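Around the Building: The Chair, the Desk and the Cables

Last month I promised to write something about the study corner in our shared workroom on the second floor. Many residents of Bestthorpe use this room now, more than when I moved in, and the questions I get in the lift are nearly always the same. Which chair is good for the back? Where should I put my lamp? Why is there always a cable under my foot? I am not a specialist. I worked for many years as a bookkeeper, so I have spent a large part of my life on an office chair, and I have opinions.

Let me begin with the chair, as it is the thing we touch the most and think about the least. In my first country we had wooden chairs at the office with a flat cushion which each person brought from home. When I came here I was given a chair with levers, and for almost one year I did not move any of them. I believed that the chair was already correct and I was the one who must get used to it. My neighbour on the fourth floor told me the same story about herself, so I think it is common.

If you sit down in the workroom, please take one minute for the height. Your feet should be flat on the floor and your knees should not be higher than your hips. After this, look at the armrests. If they push your shoulders up to your ears, they are too high, and if they knock against the edge of the desk you will start to sit too far away and lean forward. I have leaned forward for half my working life and I can tell you where it hurts.

A mesh back is a good friend in summer. I had my doubts in the beginning, it looked to me like a garden chair, but in January I was very grateful for the air. The mesh does collect dust. A soft brush works well, or the small nozzle of the vacuum cleaner on the lowest power. Please do not use the spray for the kitchen. It leaves a white line and the smell stays for days.

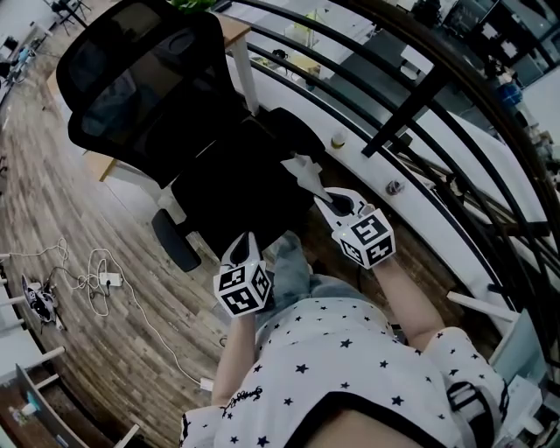 The cables are my second subject, and here I become a little bit strict. A power strip on a dark floor is easy to find with the eyes when it is white, and this is the best thing I can say for it. The leads are another matter. They tangle together, they lie in the way when somebody wants to roll back the chair, and the castors go over them again and again. A cable does not like this. The plastic gets thin in one place and you do not notice until the day when you do.

At home I have tried several solutions. The first one was tape, and I do not recommend it on wood-grain flooring. When I took it off it left a sticky stripe of the colour of old honey, and I was on my knees with warm water and dish soap for the whole afternoon. The second solution was a cable box, a plain one with a lid, which I bought at Chidiac on the main street. It is good for the strip itself, but the long cables still have to come out somewhere. The third solution is what I use today: the strip is fixed under the desk top, near the back leg, and only one cable goes down to the wall. I needed 10 fabric ties and a patient grandson.

If you cannot fix anything under your desk, for example when you rent your furniture, then lead the cables along the wall and behind the desk leg, and keep the place where the chair rolls free. This alone makes a big difference. Fabric ties are kinder than plastic ones, as you can open them again when you change the lamp or the monitor. A pack costs 7 dollars at the hardware store in Ultville and it was enough for my whole apartment, with some left over that I gave to the workroom. They are in the drawer with the scissors.

Now to the desk itself. I am often asked if a light colour is practical. I like a light desk very much, since our workroom has a dark floor and in the winter months the light is gone by four o'clock. A white desk top makes everything a little brighter. It also shows each ring from each cup. A damp cloth immediately is better than any product later, and if the ring is already dry, put the damp cloth on it, wait five minutes and then wipe. For a light wooden desk I am more careful, I wring out the cloth very well and I dry it after.

About cups in general I have changed my mind. I used to say no drinks at the desk. But a person who works two hours needs something to drink, and a rule that is broken every day is not a good rule. A small cup is fine, I think. Keep it on the side where you do not move your hand so much, away from the keyboard, and carry it to the kitchenette when you leave. A large mug full to the top is a different thing and I would still be nervous.

And plants, yes. Somebody wrote on the suggestion sheet that plants attract small flies. They do when they have too much water. Green leaves near a desk are good for tired eyes, and I look up at mine each time I finish a page. Water only when the top of the soil feels dry to your finger. One plant near the desks needs one person who waters it, and not five kind people who each think the others forgot – I have lost a very nice fern in this way.

One more practical matter. We would like to buy two new chairs for the workroom before the winter. I have looked at the second-hand office store in Clernmont, where a mesh chair with adjustable arms was 139 dollars when I visited, and they let you sit on it as long as you wish. We have 300 dollars set aside from the October bake sale, so it is possible if the price stays the same. If you know of a better offer, please leave a note in the newsletter box beside the mailboxes. Please write also the height of the seat at the lowest position, as some of us are not tall and our feet hang in the air.

In the next issue I will write about lamps. I have already received one long letter on the subject of yellow and white bulbs, and I am still reading it.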